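## Refinishing a matte tabletop

Last updated August 2024

A matte top hides fingerprints well but shows every ring and every bit of old polish. Allow one evening for cleaning and a weekend for the coats.

**You need**

- 400 grit paper and a sanding block
- dish soap, two cloths, a bucket
- a water-based matte clear coat
- a foam roller and a tray

**Steps**

1. Clear the top and wash it with soapy water. Rinse twice. Dry it and leave it overnight.
2. Sand lightly with the block, with long strokes in one direction. Stop when the old sheen is gone.
3. Wipe off the dust with a damp cloth.
4. Roll on a thin coat, starting at the far edge. Wait 8 hours.
5. Sand by hand, wipe, and roll the second coat.

Don't go back over a spot that has started to set. It leaves a shiny patch. 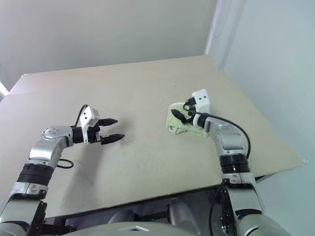

Corners and edges wear first, so give them one extra pass with the roller nearly dry. Check for screws or fittings before you sand, like the tiny silver one near the right corner of this light beige top, and put a bit of tape over each. A slightly mottled surface like this one also makes thin spots hard to find, and a lamp held low at one side helps.

Keep hot pans off it for up to two weeks. Jaxon Leclerc used the same method on his desk in October and needed a third coat.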